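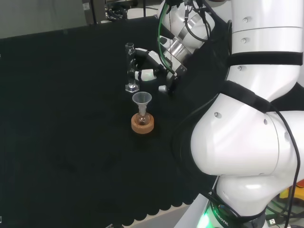

## 3. Materials and arrangement of the bench

### 3.1 Glassware and supports

The transfers were studied with a small set of glassware, of the kind that every teaching laboratory has in its cupboards. The liquid was measured in a glass graduated cylinder and poured through a plastic funnel into a round-bottom flask. A round-bottom flask cannot stand by itself, and the choice of support is therefore the first question in this section. We compared two supports: a cork ring, and a clamp fixed to a stand at the height of the neck.

Cork rings are cheap and they need no adjustment. Their weakness is that the flask is only resting in the ring, so it can tilt when the funnel is loaded on one side. This matters more for a small flask than for a large one, as the funnel may be wider than the body of the flask and its weight sits high above the support. In the arrangement of Figure 1 the flask stands in a cork ring on a dark cloth, with the funnel already in the neck and the cylinder upright behind it.

Before each series the rings were checked for loose grains and for worn inner edges. A ring which had become oval was taken out of use. Rings that had absorbed liquid in an earlier session were also put aside, even when they looked sound, because a soft ring lets the flask sink to one side.

**Figure 1.** Graduated cylinder, and round-bottom flask with funnel on a cork ring. The flask contains a small amount of amber-coloured liquid.

### 3.2 Table covering

At the Voswood laboratory the tables were covered with a dark cloth. Drops on a bare white bench are easy to miss when the liquid is pale, and in the first trials we had surely overlooked several. The cloth had one disadvantage: small folds made the ring stand unevenly. It was pulled flat by hand before the glassware was put down, and again after every change of liquid.

At Gratel the tables were left bare, as the local rules did not permit textiles near the glassware. The results of the two places are for this reason given separately in Section 4, and we do not add them together when spilled drops are discussed.

### 3.3 Position of the cylinder and the flask

The cylinder was placed behind the flask, with a free space between the foot of the cylinder and the cork ring. When the two stood too close, the foot could push the ring when the cylinder was put back after pouring. When they stood too far apart, the lip of the cylinder had to travel a longer way over the table, and drops hanging from the lip were lost there – this was the most frequent place for stains in the Gratchalian series of trials.

The funnel was put in loosely. A funnel pressed firmly into the neck closes the way out for the air, and the liquid then stops in the cone or comes through in jumps. Grilard, whose earlier protocol we followed in most other points, recommends a strip of folded paper between the stem and the glass. We tried this in January but did not keep it, as the paper became wet and had to be changed too often.

### 3.4 Number of transfers

In total 1,355 transfers were recorded, of which 854 used the cork ring and the others the clamp. We excluded 98 transfers from the analysis of volume, because the reading of the cylinder before pouring was missing in the notebook. They were kept in the analysis of tilting, where the volume is not needed. A transfer was noted as tilted if the flask had moved in its support so far that the funnel touched only one side of the neck, also when no liquid was spilled.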